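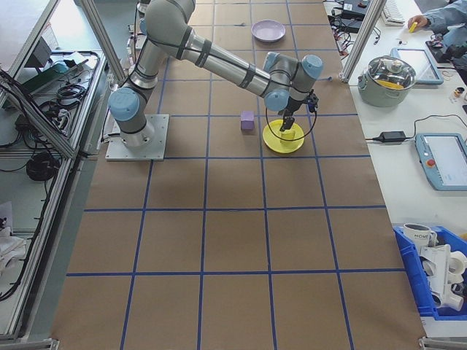
The brown paper table, with the yellow plate, the lavender plate and the little lavender cube.

I have a soft spot for people who care a lot about tables. So when a reader wrote in to say I should talk to the woman who sets up the big papered table at Tilbridge, I said yes before I'd finished the email. She agreed on the condition that I leave her name out of it (she says her mother would frame the article) and that we talk over lunch, which was fine by me!

The first thing I wanted to know about was the paper. It's plain brown paper, and it covers a really large tabletop, with strips of blue tape run across it both ways so the whole thing becomes a grid of squares. I assumed there was some special product involved. She laughed at me.

"It's wrapping paper off a roll," she said. "We buy it from Grulluta, 400 feet at a time, and I've never found anything I like better. You can write on it, you can spill on it, and when it looks terrible you pull it off and start over. White paper shows every crumb and it glares at you all afternoon."

And the tape? "The tape is the part I'm fussy about. I do all the long lines first, one direction, and then I have a cup of coffee, and then I do the other direction. If I do it all in one go I get impatient and they start to lean."

I asked if anyone ever noticed a leaning line. "I notice," she said.

We got onto colors next, and here she really warmed up. The plates are her choice – a yellow one, and a round one in a lavender so pale it could pass for white in bad light. There's a small cube in lavender too, and a little yellow cylinder that was sitting on the yellow plate. I told her I'd have put the yellow piece on the other plate, so you could see it better.

"Everybody tells me that," she said. "But yellow on yellow is harder, and I like things a bit harder. You have to look for the edge. Try it at home, put a lemon on a yellow plate and squint."

(I did try it at home. I don't own a yellow plate, so it was a lemon on a dish towel, but I take her point.)

Most of the pieces came out of somebody's kitchen or a thrift store. She has a rule that nothing on the table should cost more than 4 dollars, and she told me with great pride that she's broken it only for a set of bowls from Granström, which she then decided were too nice to use and took back to the cupboard. Twelve squares away from anything breakable is her ideal distance, she said, and then admitted the table doesn't always allow it.

What about the white counter next to it? I'd noticed that one was a good deal busier. There's a stainless steel pot with a glass lid and something yellow inside, a tablet in a light blue frame, a white keyboard, a small bottle, and plenty of wires.

"The counter is where everything goes when it isn't on the paper," she said. "I gave up on making it pretty. The pot is handy, I'll say that. A clear lid means you don't have to open it to know what you've got."

Then there's the blue bin, which I liked best of all. It had a white mug in it and a white plastic pipe fitting with several round openings, like two strangers sharing a cab. I asked how she decides what goes in there.

"If I can't think what shelf it belongs on, it goes in the bin. Pipe fittings are wonderful, by the way. So many holes! People spend money on fancy shapes and the hardware store has a whole aisle of them."

Before I left I asked what she'd change if she could. More floor space, she said, and a second roll of paper kept somewhere she can reach without a stepladder. She'd also like a wider blue tape, but the only kind she's found leaves a gummy line behind it, and she has already spent one June afternoon scrubbing that off with a rag.

She's putting down fresh paper next week. I offered to hold the other end of the roll, and she said I could as long as I didn't touch the tape.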